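# Sirker D2 two-arm bench cell: setup and inspection rules

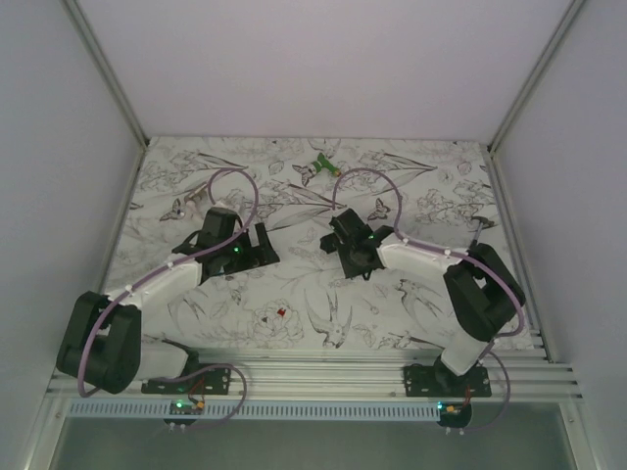 The D2 ships as one unit, with both arms on a shared aluminum rail. The rules below apply to every cell in service and replace the January sheet.

**Cables**

- Leave enough slack for full wrist travel. A cable must not pull tight at any reach.
- Clip to the arm link only. Do not tape cable across an elbow joint.
- Replace any cable with a cut or flattened jacket.

**Shared space**

- Set the minimum gap between grippers to 52 mm in the controller before running both arms.
- Run new programs one arm at a time first, at reduced speed.
- Keep hands outside the side panels while either arm has power.

**Inspection**

| Item | Interval |
|---|---|
| Base plate bolts | 108 hours |
| Gripper fingers | 108 hours |
| Elbow joints | 2,000 hours |

Record each check in the cell log with initials. A cell with a missed check stays locked out until it is done.

Spare clips and cables: order through Caldeira, part group 2.

Rules owner: Hayley Bellamy. Revised 2020-06-23.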